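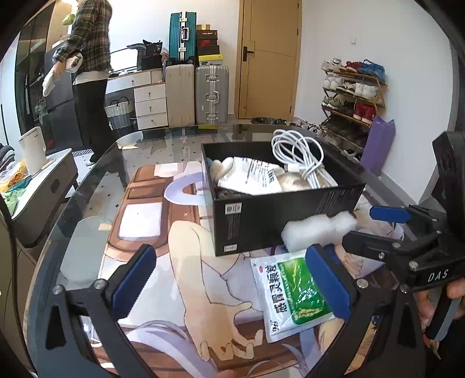 Sachet, cotton and cable box on the glass table, both grippers in.

Jun 25, 2018

Found the Skiltari fault, and it's a beauty! For days the left finger on our Texier unit has been reporting closed while still a good 7 mm open, and I'd been blaming the encoder. Swapped it, same thing. Swapped it back, same thing again (there goes my morning).

Then I put the log up next to the motor current and there it was. The controller calls a grip complete at 300 mA, and a dry pivot was pulling 323 before the pad had touched anything at all. So it thinks it's holding the sachet, lifts, and off it goes with nothing.

Bumped the threshold to 400 as a quick test. Don't leave it there!! At that setting it'll squash a cardboard box and pinch a finger properly, and there are hands all over this table. Set back to 300 before I packed up.

To do:
- clean and re-grease all the pivots, both sides
- ask Povska if the new linkage pins are still coming in July
- add a position check to the Detora script so current alone can't call it
- rerun sachet, then cotton. Really keen to see the cotton one, it's a ripper of a test for low force

Old logs are in the fault folder, colour-coded by finger.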